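About Plirkden

Hello, and welcome! Plirkden is a small paper craft studio and school, and we teach people to make cards, boxes, little books and anything else that can be folded, cut, inked or glued. We've been at it for eight years now and we still get giddy when a new delivery of card stock arrives.

It started at Firouzeh Kiani's dining table. She had been making birthday cards for her family for ages, friends kept asking how she did the layered flowers, and one January she invited a few of them over with their own scissors. They came back the week after, and brought more people (and a lot more scissors). By the spring she'd run out of chairs, so she took on a room above a shop and bought some proper lamps.

In-ho Ma came to one of those early evenings to learn how to make a gift box and stayed to teach bookbinding. He's the one with the patience for stitching and for getting corners square. Firouzeh looks after cards, stamping and colour — if you want to talk about blending inks, put the kettle on first, you'll be there a while!

What we teach

Our beginners' course is called Heo, and it takes you from folding a clean card base through to embossing, masking and simple pop-ups. You don't need to have made anything before. Tools are on the tables and paper is included, though plenty of people bring a scrap of something they love, like old maps or wallpaper or the lining of a nice envelope, and we'll help you work it in.

Once you've done Heo you can join the Drornico evenings, where there's no set project. You bring what you're working on, spread out, and ask for help when you're stuck. Lots of Christmas cards get finished there, and a fair few get started far too late.

We also run a day-long bookbinding class with In-ho. You'll go home with two stitched notebooks and probably a bit of glue on your sleeve.

The paper library

This is our pride and joy. We have 532 different papers and cards in the drawers, sorted by weight first and colour second, and every student can take samples from any of them. There's handmade stuff with petals in it, vellum, kraft, mirror card, and a mustard yellow that everybody sneers at until they see it under navy. Next to it are the stamps, more than 900 of them, which you're welcome to use during any class. Please wipe them before they go back!

Come and see us

If you'd like a look before you book, drop in while a Drornico evening is on and have a nose through the drawers. Children are welcome with a grown-up. The stairs are steep, so let us know if that's a problem and we'll set up a table for you downstairs.

We'd love to meet you.

Firouzeh and In-ho

Page updated 2023-03-07

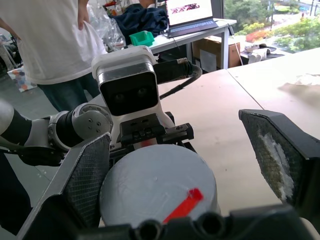 Grey cylinder with a red stripe on top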